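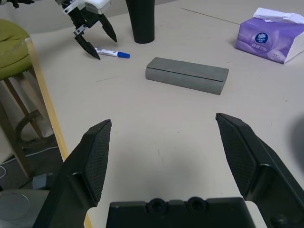
Table resets are the five-minute tidy we do at the end of every craft and study session at the Husthorpe community rooms, and we love them! The idea is simple: everything on a shared table gets a home, and the next group sits down to a clear space. Markers are where most people start, and a white one with a blue cap lying on its own is a very easy first win. Our favourite questions are answered on this page.

Do I have to be a tidy person to join in?

Not at all. Glenys Tamihana started our resets in January and cheerfully admits her own desk is a disaster. Come along, pick one kind of thing and put it away.

Where do the markers go?

In a tall cup, caps on. We store ours upright because they're easy to grab, though Vaughn Dunleavy swears they last longer lying flat (the debate continues). If the colour comes out faint on scrap paper, pop the marker in the Birkano tin by the door and we'll replace it. 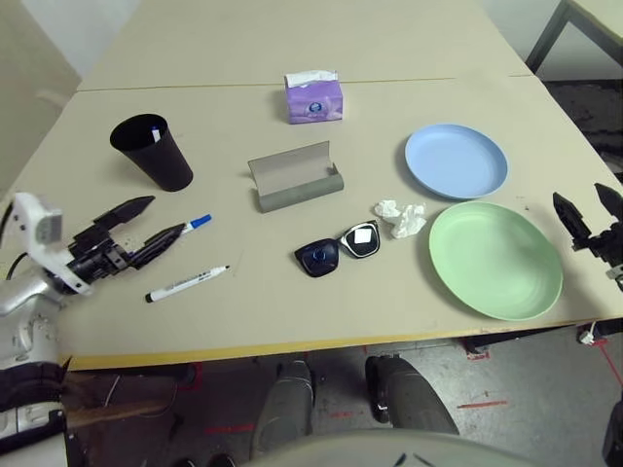
Glasses are another matter. Please fold sunglasses and put them in a case if there's one handy, then leave them at the Rewi Room desk. We hold found glasses for 18 days — you'd be amazed how many find their way home.

What about plates?

Plates can be stacked once the snacks are finished, with the biggest at the bottom if you can manage it. Scrape off crumbs first, and check for tissues.
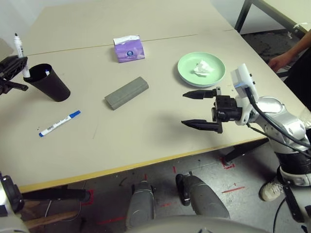

Tissue box near the seam, crumpled tissue on the green plate.

Used tissues go straight in the bin, please. The box itself stays on the table, as somebody always needs one during hay fever season!

Can kids help?

Yes, and they're brilliant at it. Ages nine and up can do a whole table on their own, and littlies can match caps to markers with a grown-up.

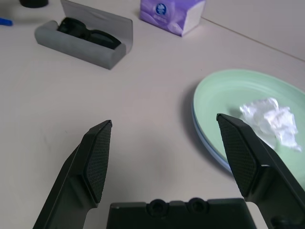
Last updated: March 16, 2022

How long does it take?

Roughly 10 minutes for a big table the first time, then quicker once you know where everything lives. Put a song on — it flies by.

Who do I ask if I find something odd?

Carleen Rakena looks after lost property and is happy to have a look at anything you can't place.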